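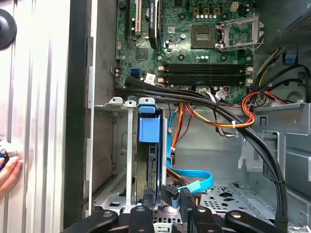

Grarnivdale, November

Handout 4: Seating the processor and memory

Work in Room 206. Leave the power cord unplugged for the whole session. Lay the tower on its side with the open side up and touch bare case metal before you handle any part.

Raise the lever and swing the retention frame fully open. Look into the socket under the lamp, and keep fingers and cloth out of it.

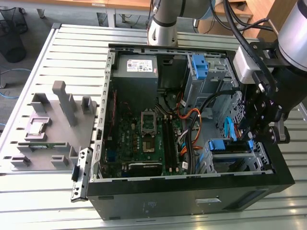 Hold the processor by its edges. Match the corner mark and the notches, then lower it straight down. It needs no pressure – if it sits crooked, lift it and start over. Close the frame, then the lever.

For memory, open the clips and line up the notch in the module. Press both ends evenly until the clips close. 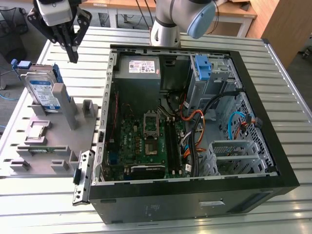
Notes by the Obeidat course staff

The hard drive goes in after the memory. Slide the caddy into the bay until it latches, then connect data and power. Write the case number on your sheet before you leave. Reading for next time: Bunoseck manual, page 257.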